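Equipment Review: Irkora Folding Book Cart

The Irkora folding cart was purchased in October to replace the two steel carts used for shelving and for deliveries to the Bramwell reading room. The steel carts carried a heavy load but could not be taken up the side stairs, and one had developed a bent axle. Staff were asked to use the new cart for all routine work before a decision was made on a second purchase.

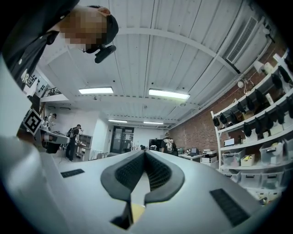

Forkenville Public Library | Circulation and Branch Services

Assembly took 35 minutes with the tools supplied. The printed instructions are clear except at step 3, where the left and right braces are shown reversed. Teodora Vlachou, who assembled the cart, has marked the correction on the department's copy.

The cart has two sloped shelves and a flat lower tray. Standard hardcover books sit securely on the slopes. Oversize atlases and bound newspapers do not, and should be placed in the tray with the spines facing up. Large print titles fit on either shelf, although a full row makes the cart noticeably harder to turn in the fiction aisles.

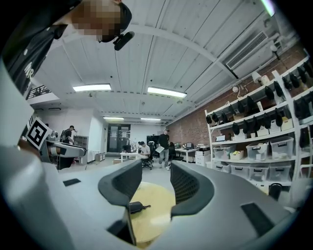 Noise was a frequent complaint with the old carts. The Irkora wheels are soft and run quietly on both tile and carpet. They do collect thread and hair, and the front pair required cleaning after roughly 400 trips. The brake is operated by foot and holds well on level floors. It should not be relied upon on the loading ramp, where the cart crept downhill during testing with a full load.

Fatos Stojanovska compared the cart with the Jukero model in use at Bramwell. The Jukero has a better handle, set higher and padded, and its brake is stronger. It does not fold, however, and it is too wide for the staff elevator when the side rails are fitted.

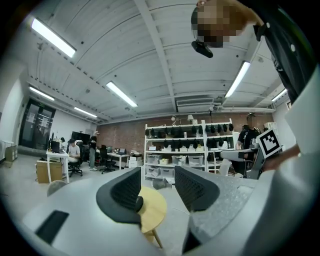
Folding the Irkora requires two hands and some practice. The latch beneath the upper shelf is stiff and may pinch the fingers if it is released too quickly. Once folded, the cart stands upright without support and fits in the supply closet beside the book drop.

The department recommends the Irkora for shelving and for branch deliveries. It is not recommended for book sale stock or for moving furniture. Staff who prefer a higher handle may continue to request the Jukero through the Bramwell desk.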